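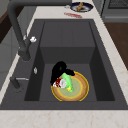 Home Notices Minutes Rentals Contact

Samonte Court Residents Association
Minutes, December meeting

Started 7:10 pm, community room. Present: Esperanza Pettigrew (chair), Gus Dunleavy, Hakim Sembiring, Mei Gallagher (minutes), plus residents from both buildings. Fitzgerald Zamora came in during item 2.

Last month's minutes. Approved with one fix, Gus was down as voting for the bike rack fee. He voted against. Corrected.

1. Water pressure, east building
Still bad on the upper floors in the morning. Hakim talked to Clodisen, they want to look at the pressure valve before quoting on a pump. Visit is Thursday, morning. Water off for up to 30 minutes while they do it. Notice to go on both doors and by the mailboxes. Resident in 14 asked if the water could go off after the school run instead, Hakim will ask but not promising.
Gus: do we have the old pump paperwork? Esperanza thinks it's in the gray cabinet. Key to gray cabinet is with the old management co. Hakim to chase key.

2. Kitchen and bath work in units
Long one. Several owners are planning kitchens this winter and we don't have clear rules. Agreed for now:
- Tell the board in writing before work starts. Email is fine.
- Anything touching the shared pipes needs a licensed plumber and a copy of the license.
- Noisy work weekdays only, finish by 5.
- Old cabinets, counters and so on do NOT go in the dumpster enclosure. Contractor hauls them.
- Elevator pads up before deliveries. Pads are in the laundry room, sign them out.
Fitzgerald asked about garbage disposals. Bylaws say nothing. East building drain line backed up twice last winter and the plumber blamed grease both times. Mei thinks no new disposals until the line has been scoped. Fitzgerald disagrees, says it's what people put down them. Went back and forth. Tabled, get a price on scoping first.
Question from the floor about whether like-for-like faucet swaps need notice. No, but use your own shutoff, and if your shutoff is siezed call Hakim before you touch the riser.

3. Money
Gus went through it fast. Operating account fine. Snow contract paid. We're $651 over on hallway lighting, bulbs plus the electrician coming back out for the second floor. Esperanza wants that taken from the painting line, which we haven't used. Moved Gus, second Mei. Passed.
Dues: two units behind. Letters out already. No names in the minutes please.

4. Fandelen (laundry machines)
Lease on the washers is up in spring. Fandelen sent a renewal, price goes up and they want us to take the card readers. Residents split. Several people like coins, one said she hasn't had a quarter in her purse for years. Middle dryer in west still runs cold and has been reported 3 times. Esperanza not signing anything until it's fixed. Mei to get a second quote from someone else and report back.

5. Parking
Visitor spots being used overnight again. Gus wants towing. Others want stickers first. Vote: stickers. Wording to be agreed by email, keep it polite.
Cleltumside Road side, city is supposed to repaint the curb. No date.

6. Holiday stuff
Lobby tree goes up this weekend, help welcome, boxes are in the storage cage behind the paint. Potluck same as last year, sign up sheet on the board. Please put your name on the bottom of your dish, there are still 2 casserole dishes and a lid in the community room from the summer one.
Doors: package thefts down the street. Don't prop the side door.

7. Any other business
- Hall heater on 3 rattling. Hakim.
- Request to move the meetings to 6:30. Most people can't. Staying at 7.
- Recycling pick up has changed, new schedule going out wiht the potluck notice.
- Fitzgerald would like the minutes out within 10 days. Mei will try.

Actions
Hakim: door notices, cabinet key, heater, price for drain scoping
Mei: laundry quote, unit work rules typed up and sent round
Gus: sticker wording, move the lighting money
Esperanza: reply to Fandelen re dryer

Closed 8:50.

Last updated: December

Recent items
Water shutoff notice, east building
Potluck sign up
Recycling schedule
November minutes (corrected)
Elevator pad sign-out sheet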